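Okay, a short thread about old movie theaters, because I spent the whole weekend reading box office ledgers and I have to tell somebody.

1/ The Kobzar opened in Leton in December with a double feature and 259 seats. By the next year it was outgrossing the Hesside, which had three times the room and a real orchestra pit!

2/ How? Westerns. Cheap ones, second-run, the kind the downtown critics wouldn't even sit through. The Kobzar booked them for a flat fee and kept everything at the door.

3/ The Hesside was stuck on percentage deals with the big studios, so a hit picture there mostly made money for somebody in California. I went through the ledger twice because I thought I was reading it wrong.

4/ My favorite entry is a Saturday kids' show. Tickets were 95 cents for a family, and they sold out both screenings — then ran the last reel again because the line was still out the door.

5/ Best week on record: 3,000 admissions. In Leton! The town wasn't that much bigger than that, so people must have been going back two or three times (my grandmother swears she saw one of them five times).

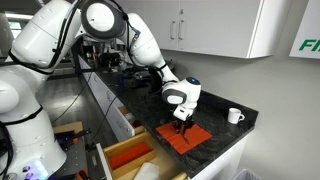
6/ Anyway, the Hesside finally gave in and started booking westerns too, but by then Folham had a drive-in and everybody under 30 was over there.

7/ The Kobzar's ledger stops in the middle of a page, on a Tuesday, with 2 tickets sold. I'd love to know what was playing. The title column is blank.

8/ If your family has old programs or ticket stubs from any of these places, please send me a scan. I'm especially short on anything from the drive-in — all I've got is one popcorn ad.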